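Teromport PM-2 plug-in power meter, long-term review
Posted 3/20/22

The PM-2 goes between a wall outlet and an appliance and reports voltage, current, real power, power factor and accumulated energy. Stundar sells it under its own label with a different faceplate. I bought the Teromport version in August and have left it on one load or another ever since.

Accuracy is good above 23 watts. With a resistive load, an old space heater on its low setting, the reading stayed within 2 watts of my bench meter for a full evening. Small switching supplies are harder. A phone charger with nothing attached reads zero, then a fraction of a watt, then zero again, and the energy total does not move. Anyone shopping for a meter to find standby losses should look at the Genside, which costs more and has a second low-current range.

The display is legible from straight ahead and washes out from above, where most people will be standing if the outlet is near the floor. There is no backlight. The two buttons are stiff, and the reset function shares a button with the unit selector. I have erased a month of refrigerator data by holding it too long. A short extension cord solves the viewing angle and adds a small voltage drop that the meter reports correctly.

Logging is the main reason to buy this model. It stores 236 hourly readings and then overwrites the oldest. Export is a plain text file with one line per hour and no header row. The clock loses time when the unit is unplugged, so the first line after a move needs correcting by hand.

The case stays cool under normal household loads. A small electronic module lies on a white plate on a brown table.
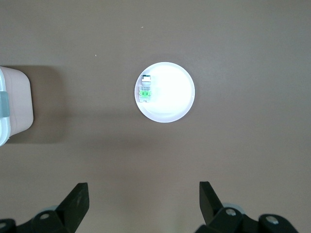
Adeleke writes that the erased data is avoidable: on later firmware the reset needs a second press to confirm, and the log survives it anyway. My unit has the earlier version and offers no way to update it. Adeleke also gets a steady reading on idle chargers by running several from one power strip and dividing, a method that works if they are all the same model.

I would buy it again for a refrigerator, freezer or dehumidifier, set to log and left alone. For spot checks on small loads it is the wrong tool. Score: 71 out of 100.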